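Ilanton Bench Surface Grinder
Operator's Manual, Section 4: Leveling, Wheel Mounting and First Start

Revision date: 2022-01-14

Read this section completely before you connect the machine to the power supply. The work in it should be done by a person who has experience with grinding machines. If the machine was moved to another room after the first installation, all steps from 4.1 to 4.5 must be done again from the beginning.

4.1 Before you begin

The machine is delivered with the table locked by two red transport brackets, one at each end of the saddle. Do not remove them until the machine stands on its final place. You will need the following:

Precision level, 0.02 mm per meter or better
Set of hex keys (supplied in the tool box)
Pin wrench for the wheel flange (supplied)
Balancing arbor and balancing stand (Flosgate type, ordered separately)
Clean cloths without loose fibers
Way oil, grade as shown on the plate inside the rear door

The floor must be solid concrete without a joint under the machine. Keep free space of 51 cm behind the rear door, so that it can open fully and the air can leave the motor.

CAUTION: Do not lift the machine by the table, the handwheels or the wheel guard. Use only the lifting holes in the base.

4.2 Cleaning and leveling

1. Remove the protective grease from the table, the column ways and the chuck surface. Use a cloth with mineral spirits. Do not use compressed air, it will push dirt under the way covers.

2. Apply a thin film of way oil to all surfaces which you have cleaned.

3. Remove the transport brackets. Keep them with their screws in the tool box, they are necessary for every later transport.

4. Turn the longitudinal handwheel slowly and move the table over the full travel. The movement must be smooth. If you feel a hard point, stop and clean the ways again.

5. Bring the table to the middle position. Put the level on the table, first lengthwise and then crosswise.

6. Adjust the leveling screws in the base until the bubble stays within one division in both directions. Turn each screw only a little at a time and wait for the bubble to become quiet.

7. Tighten the lock nuts and check the level one more time. It is normal that the reading changes a small amount when the nuts are tightened.

NOTE: New machines settle on the floor. Check the level again after three days, and then every March together with the yearly lubrication.

4.3 Checking and mounting the wheel

WARNING: A damaged grinding wheel can break at speed and cause serious injury or death. Never mount a wheel that has fallen down, even when no damage is visible.

1. Compare the maximum speed printed on the wheel with the spindle speed on the machine plate. The number on the wheel must be equal or higher.

2. Look at the wheel from both sides for cracks and broken edges.

3. Make the ring test. Hold the wheel by the bore on one finger and tap it lightly with a wooden handle, at four points, 45 degrees from the vertical line. A good vitrified wheel gives a clear sound. A dull sound means that the wheel must be destroyed and thrown away.

4. Clean the flange faces. Put one paper blotter on each side of the wheel. The blotters must cover the whole contact area of the flanges.

5. Slide the wheel on the flange by hand. It must go on without force, but also without noticeable play. Do not enlarge the bore of a wheel.

6. Tighten the flange screws crosswise in three passes. Too much force is as dangerous as too little.

7. Balance the wheel and flange together on the stand. Move the balance weights until the wheel stays still in every position.

8. Clean the spindle taper and the flange bore with a dry cloth. Push the flange on the taper and tighten the spindle nut with the pin wrench. The spindle nut has a left-hand thread.

9. Close the wheel guard and tighten both guard screws.

4.4 Magnetic chuck

The standard chuck is the Andreadis permanent type with a lever on the right side. The electromagnetic chuck has its own control box - for this version please read also the separate sheet in the envelope.

1. Check the bottom of the chuck and the table for small burrs. Remove them with a fine stone.

2. Put the chuck on the table and align its rear rail with a dial indicator on the wheel head. Move the table lengthwise and correct until the needle does not move.

3. Tighten the clamps evenly, then repeat the reading.

4. Turn the lever to ON and pull by hand on a flat steel piece. It must not move.

CAUTION: Thin or short workpieces have low holding force. Always put blocking pieces on both sides of them. Brass, aluminum and most stainless steels are not held by the magnet and must be clamped in a vise.

4.5 First start

1. Make sure that the wheel does not touch the chuck or the workpiece, and that no tool was left on the table.

2. Put on safety glasses. Stand to the side, out of the line of the wheel.

3. Press START for one second and then STOP. Compare the direction of rotation with the arrow on the guard. If it is wrong, disconnect the power and let an electrician exchange two phases.

4. Start again and let the wheel run for five minutes without load. Stay beside the line of the wheel during all this time.

5. Listen for unusual noise and touch the wheel head housing with the flat hand. If you feel strong vibration, stop the machine and balance the wheel again.

6. Dress the wheel with the diamond. Depth for each pass is 0.02 mm. Use coolant, or keep completely dry, but do not change between them during the dressing.

7. After dressing, stop the machine, take off the wheel with the flange and balance it a second time.

8. Grind the top of the chuck only if the indicator shows an error above 0.01 mm over its length.

NOTE: When coolant was used, switch it off first and let the wheel run until it has thrown off the liquid. A wheel which stands wet becomes heavy on the lower side.

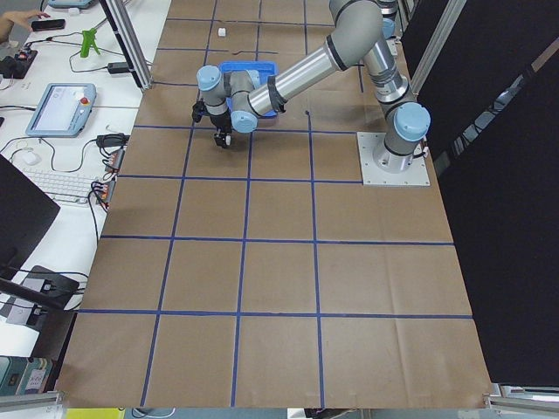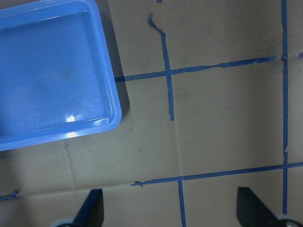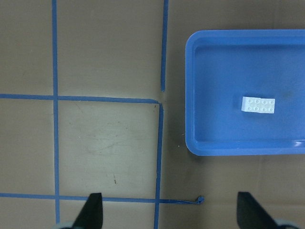
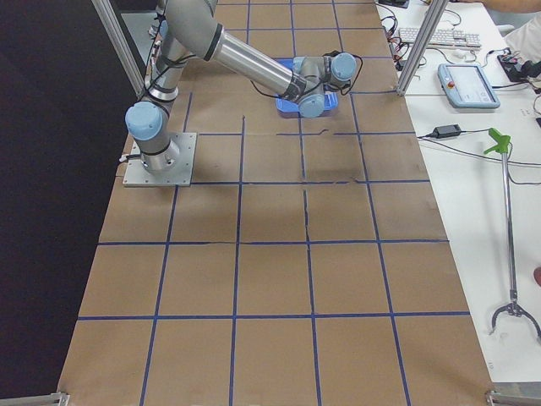
Fig. 4-1 to 4-4. Work surface with blue tape lines.

For spare flanges, blotters and balance weights use the order numbers of the Vostlow parts list at the end of this manual. Section 5 continues with the daily operation and the feed settings.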